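How Does a Robot Pick Up a Potato?

Grab a potato from the kitchen. Easy, right? Your fingers bend to fit its shape without you even thinking about it. A robot has to learn all that, and finding the best robot hand for the job is a really fun puzzle!

At the Silthorpe lab, the team is comparing 3 kinds of grippers. The Gundier has two flat fingers that pinch. The Seppälä has soft, squishy fingers that curl. The Skonulik uses a suction cup, a bit like a tiny vacuum cleaner.
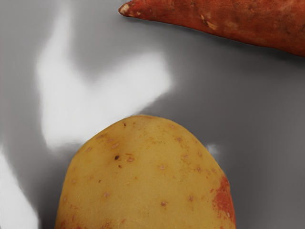 Lots of the practice happens inside a computer first. In a simulation, a robot can drop a potato 615 times and there's no mess to clean up! Shape matters a lot, too — a round potato can roll away, and a long, pointy sweet potato can tip out of a pinch.

Each gripper gets 105 tries, and every try is scored. Did it grab? Did it hold on for 21 seconds? Which gripper would you pick? Try it at home with kitchen tongs, then with a big soft mitten!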